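How I clean a kid's backpack without wrecking it

Every November I pull out the school bags and give them a proper going-over. It takes me 30 minutes a bag, plus drying overnight, and you don't need anything fancy (dish soap, an old toothbrush, 2 cloths, a bowl of lukewarm water).

Start by emptying everything. And I mean everything! Turn the bag upside down over the trash and give it a good shake, then run a finger along the bottom seams for crumbs. Lay it on its back so you can get at all the front pockets. 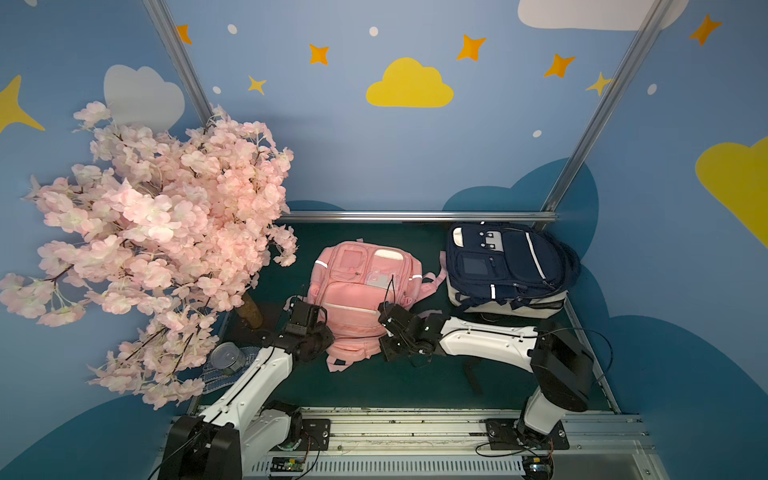

Pink bag and navy bag, both with reflective strips.

Check the care label before any water goes near it. My friend Eleri skipped that once and her daughter's bag came out of the machine all puckered, so I do mine by hand now.

Dip the toothbrush in soapy water, tap off the extra, and work on the smudges in little circles. Pale fabric shows every scuff, so go light and do it twice if you have to. Wipe reflective stripes with a damp cloth only, no scrubbing. Mesh pockets are the fun part: push the cloth in from the inside and brush over it from the outside.

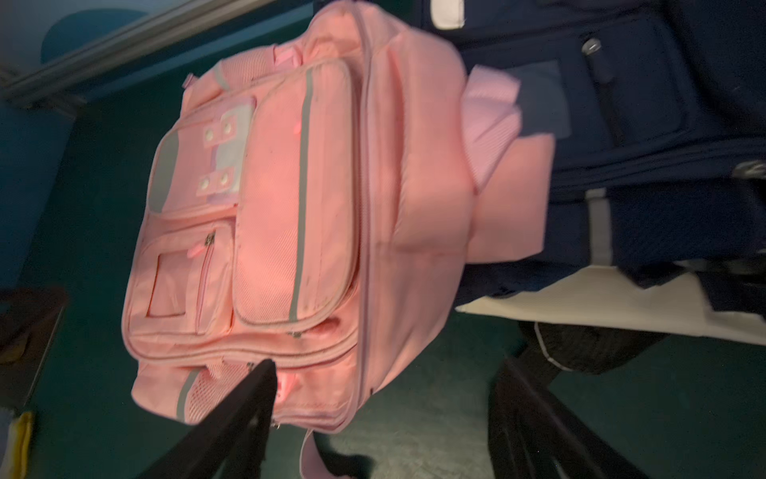
Smudges and scuffs on the pink fabric, with the mesh pocket along the lower edge.

Go over the whole thing with clean water, open all the zippers and hang it up by the top loop, out of the sun.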